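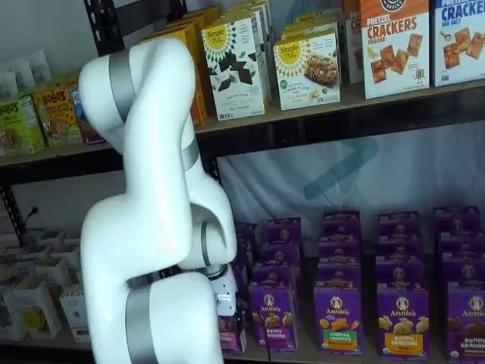

首页 走访 数码 吃喝 关于我

阅读时间:3 分钟

十二月去Draltimgate看Hirnmont的开放日,本来只打算待半小时,结果把午饭都错过了!

签到处发了块胸牌和一张地图,地图印得太小,我在走廊里绕了两圈才找到零售演示间。一进门就闻到隔壁咖啡机的味道,然后看见那条白色机械臂守着货架。货架是黑色金属的,跟楼下便利店差不多,下层一排排紫色的Annie's,上层有Bobo's、Simple Mills,还有切达味的椒盐脆饼。我盯着那几盒兔子饼干,肚子叫得旁边的人都听见了(真不好意思)。

带我们这组的是Olga Orellana,说话特别快。她说这个项目叫Lusum,做了两年多,最头疼的是纸盒:一盒挨着一盒,夹爪伸进去没多少余地,用力大了盒角会瘪,用力小了又拿不稳。他们光是练习从紧挨着的一列里取最前面那盒,就用掉了200个盒子,压坏的全进了回收箱。

我问能不能点单,她把平板递给我,我选了Bunny Grahams。机械臂动得比我想的慢,到盒子跟前还顿了一下,我差点以为死机了。Benjamín Valdebenito在后面喊:“别急,它在看!”25秒,盒子放到了托盘上,全场鼓掌,我也跟着拍,拍完才想起来忘了录像……

第二个人点了上层的Simple Mills,试到第三次才成功。Olga倒也大方,说上层的抓取角度还在改,让我们明年再来。

之后去了Bahrami的展台,主要讲仓库搬运,椅子很舒服,内容我没太听进去。想去的朋友记得早点到,下午两点以后演示间要排队,停车场也满了。

读者评论(3)

小满不吃辣:所以那盒饼干最后让你带走了吗?

老郑:25秒有点慢啊,我自己拿两秒。不过晚上补货用应该够了。

Kiki在路上:请问可以带小朋友吗?我家那个看到机械臂走不动路。

上一篇 下一篇 返回顶部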